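3.2 Demonstration collection

All demonstrations were gathered by teleoperation on the two-arm station in the Loseo laboratory. Operators controlled both arms at once, one hand to each, while standing on the side of the table facing the grippers. We had first planned to record the two arms in separate passes and align them afterwards, but in a pilot the timing between arms was poor, and the policies trained on that data tended to let one arm idle until the other had stopped.

The task set covers ordinary kitchen objects, with an emphasis on items that need one arm to steady a vessel and the other to handle its lid. Each recording session was limited to 60 minutes, including resets. Within a session the operator worked through a list of start positions marked off against the tape grid on the table covering, and was asked to vary the approach angle between attempts. Figure 2 shows the station during a pot and lid episode.
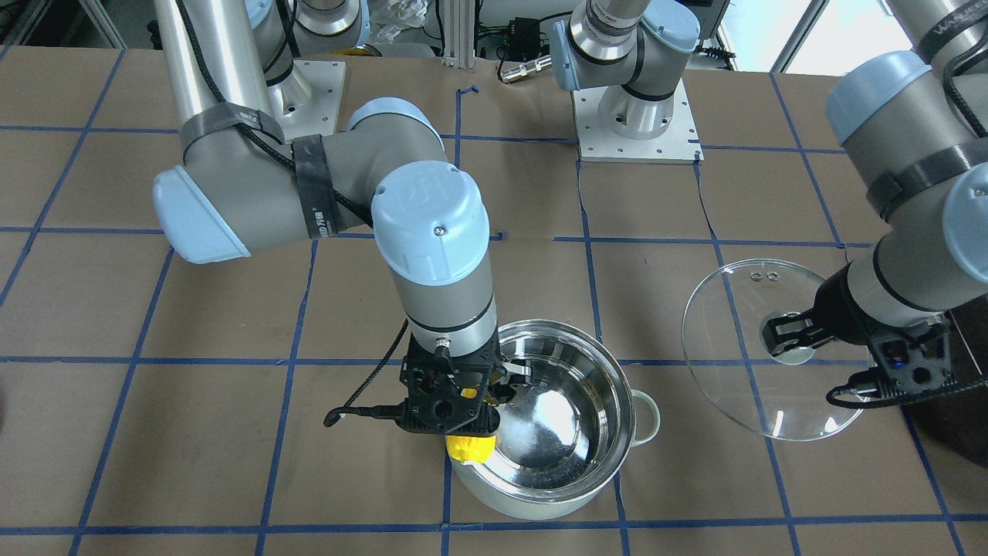

Figure 2. Two-arm station with a stainless steel pot and clear glass lid. The lid is held by its knob in the left gripper.

Operators could discard an episode at any point by pressing a pedal. They were told to keep episodes with hesitation or a second attempt at a grasp, provided the attempt ended with the objects in the goal arrangement. Birutė Koppel and Ülle Kairys then reviewed every retained episode independently and marked the start and end of each subtask. Where their boundaries differed by more than 50 control steps, the episode was watched again and a single boundary agreed on.

After review the dataset held 3718 episodes. We reserved the objects of the Jatamholm subset for evaluation and trained on the remainder. Lids were the hardest category to label – an operator will often start lowering a lid before it is centred, and the correction can be read as part of either subtask. We assigned it to placement in all cases.

Joint positions, gripper commands and camera streams were logged with a shared clock using the Plitine recorder. Episodes with a dropped stream were removed in full and were not repaired by interpolation. The same settings were used for every operator, and no adjustment was made for handedness.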